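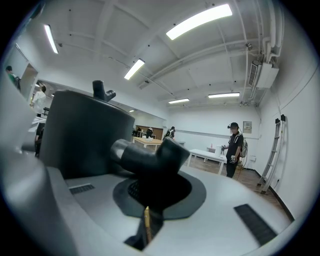 Headset, backpack and gripper, main room at Silarport

Planning a second batch of hand-held grippers, what would you budget for?

melati_t
Dec 27, 2019
Hi all, Melati Tjoa here, I run the collection floor at Silarport. We got the go-ahead to grow our hand-held gripper setup in April and I'm so excited I've already rewritten the spreadsheet more times than I should admit. We use the Estura grippers now, with a headset and a backpack for each operator. I'd love a sanity check before I send the order to Okley. The grippers themselves are the easy line! It's all the stuff hanging off them I keep getting wrong.

My list so far, in the order I'd spend:

1. Grippers. Two more complete units, plus one kept in the cabinet for parts.

2. Backpacks and cables. We have an orange cable that trails down toward the floor behind the operator, and I want a spare of every cable we own. $300 set aside.

3. Floor space. I'd like to keep desk work and collection in the same room and just use the round table and the long row of desks as they are.
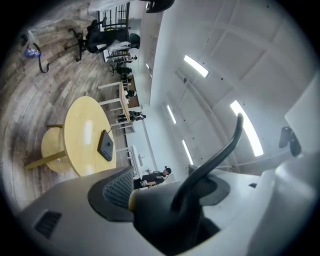 4. Headset spares. Face pads, straps, the little bits. $30 per headset.

5. Fingers and finger mounts. No idea what to put down, which is mostly why I'm posting.

What am I missing?

uwe_k
Nice list. Fingers first. We bought 3 sets per gripper and that was too few for a year. I'd put fingers above backpacks, they're the only part that touches everything. Also ask Okley if the mounts are sold separately, ours came only as an assembly and the price was not small.

gridnut
Disagree with Uwe on the order. A worn finger still lets you work for a day. A dead cable sends everyone home. Two spares of each cable, and get them in a bright color so people see them when they walk past.

And $300 sounds low to me if you want connectors too. Are those in there?

melati_t
Connectors are NOT in there, thank you, adding a line. Fingers move up to number two.

chong_fan
We run the Chong tool shelf system for this kind of thing and I love it — every gripper gets a slot, a charger and a bin for its own spares. Took us an afternoon to put together. If you're going from a few units to a few more, that's when things start wandering off.

I'd also skip the parts unit. Buy three working ones and rotate.

uwe_k
I'd keep the parts unit. When our housing cracked the replacement took 37 days to arrive, and we had the spare one open on the bench the same morning.

chong_fan
37 days for a housing?? OK, fair. Parts unit it is, but label it, or somebody will put it on charge.

gridnut
One more on item 3. Sharing a room with desks is fine until the cable runs behind someone's chair. Budget for tape and a couple of floor covers. Cheap stuff.

melati_t
Floor covers, yes! I had tape and forgot covers. Does anyone rent the headsets instead of buying? Uwe Kleinschmidt, I think you mentioned it in the spring thread?

uwe_k
That was me. We rented for the first month and then bought, same vendor, and they took part of the rent off the price. Ask before you sign, it wasn't on their price sheet.

melati_t
Writing to Okley tonight with both questions. Will post the final sheet when I have quotes.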